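The Fruit Bowl

Misaki Uchida took the evening shift at Wainwright because it paid a little more and because the bus ran late enough to get her home. The shop sold kitchen things, and in October it stayed open until nine. Upstairs, behind the tea towels, was the room where the firm tried out the Cutix.

Her job was to set the table. She put the fruit out, started the programme, wrote down what happened and put the fruit out again. The fruit was artificial and came from the display stock. When she had done a shift of this she went down, helped cash up and caught the bus.

The task for the month was called Table, Lay, Part 2. In plain words it was to put fruit on a plate. Pukus, who managed the floor, wanted to know if the arms could dress the window tables overnight, so that the morning staff could come in and unlock the doors and nothing else.

"How long does it take you?" he asked her.

"To do what?"

"One plate of fruit."

She did it for him with her watch on the table. She took what was nearest and it was done before he had properly started looking.

"And the Cutix?"

She turned back a page in the notebook and showed him. The best run was 88 seconds, and that was for a single pear.

Pukus read it and said that it didn't need a wage or a bus. Then he went down to see to a delivery.

Misaki had been there since run one. By now the number at the top of the page was 1237, and she could tell from the way an arm came down if the run would go well. A slow, straight approach was good. If the wrist turned at the last moment, she picked up her pen and started writing before anything had gone wrong. Round things rolled. Things with stems caught on other things. The grapes she dreaded, and so, she thought, did it, although she knew perfectly well that it had no view about grapes.

Her mother had laid tables at the Marnska, a seaside hotel that had since been turned into flats. She could carry a stack of plates on one forearm and talk over her shoulder while she did it. When Misaki told her on the phone what the new job was, there was a silence.

"Can it do the napkins?" her mother said.

"Not yet."

"Can it tell if a plate's dirty?"

"No. It just does the fruit."

"Then what's it for?"

Misaki said it was for later. Her mother said she had heard that about the dishwasher at the Marnska, which broke every August, and asked if she was eating properly.

She thought about the question on the bus, though. It was a fair one. At home she had a sink to empty and a basket of ironing, and she would have given either of them to a machine without a second thought. But the sink had a good knife in it somewhere under the water, and a glass with a chip. You had to go in slowly and know what you were feeling for. The Cutix had needed weeks to get used to fruit that never bruised and was always laid on the same table.

On the last evening of the month she set everything out and started the programme at ten past seven. 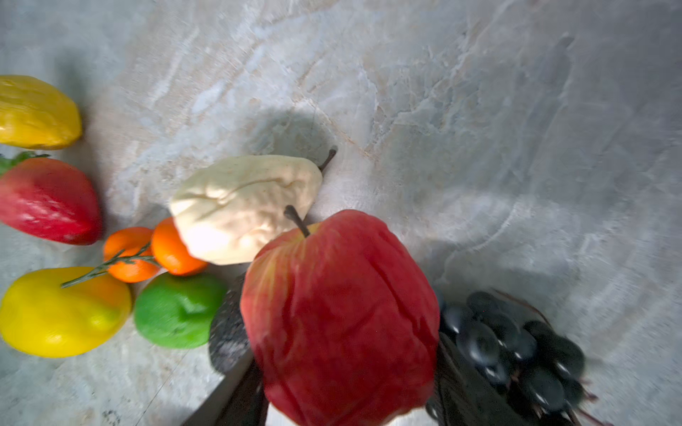
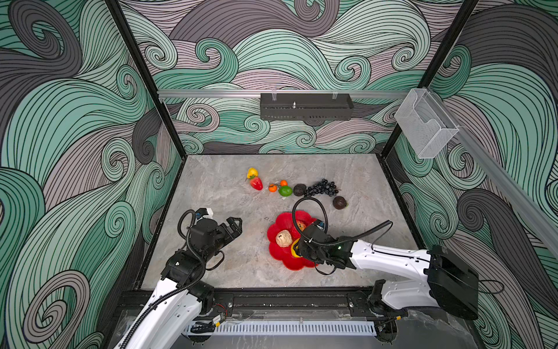
She sat on the stool with the notebook on her knee. Rain had started on the skylight. Downstairs somebody was asking about cake tins, and Pukus was saying that the large ones were on order.

She wrote down the time, and then the run number. In the column for remarks she usually put a single word, "dropped" or "stuck" or "fine". She had once written "nearly" and been asked by the office what that meant. She had told them it meant what it said, and they had changed the form so that there were 3 boxes to choose from and "nearly" wasn't one of them.

The motors made their small noise and she waited with the pen held off the paper. She found that she was leaning forward, as she had with her nephew when he was learning to do his buttons – hands in her lap, wanting very much to reach over.

"Any good?" Pukus called from the stairs.

"Give it a minute," she said.

"We're closing in twenty."

"I know. Leave the light on up here, would you?"

He went down again, and she heard him pull the sign in from the pavement. Misaki moved the stool a little closer and kept watching.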